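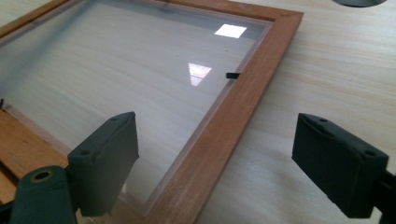 Vetach Perception and Planning Group — Workshop Diary

June, 9 pm or a bit after

Back on the glass again. I said last month that glass would be the thing that sank the new depth module and I'm writing it down now so I can be insufferable later.

The release notes from Alalley say the module "handles transparent surfaces." I've read that line enough times to hate it. Handles how? I put the picture frame on the pale table, ran the stock settings, and asked for a surface estimate inside the rails. What came back was the tabletop. A lovely clean tabletop, good grain, no pane on it whatsoever. Then I shifted the viewpoint a touch and the two bright reflections of the lights turned into holes, or in one run a bump standing well above the wood. So it handles transparent surfaces by leaving them out, unless they're shiny, in which case it makes something up.

The confidence map was the worst of it. High confidence nearly everywhere, including on the bump. I could live with a module that said it didn't know. The planner could live with it too, because we already have a rule for unknown space and it's a dull, safe rule. What the planner can't cope with is being told something false in a firm voice.

The rails are fine, I'll grant that. Orange-brown wood on cream is about as easy as segmentation gets, and the mitred corner came out sharp enough to fit a line to each side. The grasp proposals went straight for the right-hand rail, one finger out over the bare table and the other over the glass. Sensible, if you know the glass is there. The planner didn't, so it was happy to send that left finger down through the pane as though it were air. I had the descent limit on and stopped it well short. I'd like to say that was foresight but I've cracked a pane before.

There's also the small black tab on the inside of the right rail, out over the glass. I think it's a clip. The segmenter thinks it's part of the rail in most frames and shadow in the others, and the grasp score jumps about depending on which. Must put a filter over time on that label instead of trusting each frame fresh. I've been meaning to do it since the Nygård build and kept finding better things to do.

Tried the fix from the Duson branch, which fits a plane across any closed rectangle of rail and treats it as solid. Crude. I like it much more than I expected to. It costs 20 milliseconds and doesn't care what the light is doing. The obvious trouble is an empty frame, where it will invent a pane and refuse to reach through. For now I'd take a robot that's too careful over one that's too sure, but somebody upstairs will want it to reach through an empty frame within the month, I'd put money on it.

Replayed the logged set overnight, all 400 grasps in simulation. With the plane fit on, 368 planned without the fingers crossing the glass. I was pleased until I remembered the simulator renders glass as a flat tint with no reflections in it. So the number mostly tells me that the plane fit works in a world where the problem doesn't exist. I've put it in the log with a note saying so, and I expect the note will get dropped when it goes on a slide.

To do: reflections in the simulator, even ugly ones. Label filter. Ask Alalley what they tested on — I suspect a drinking glass on a dark mat. Leave the descent limit where it is, whatever anyone says about cycle time.

Tea's gone cold. One more run with the overhead lights off on the window side, and then home.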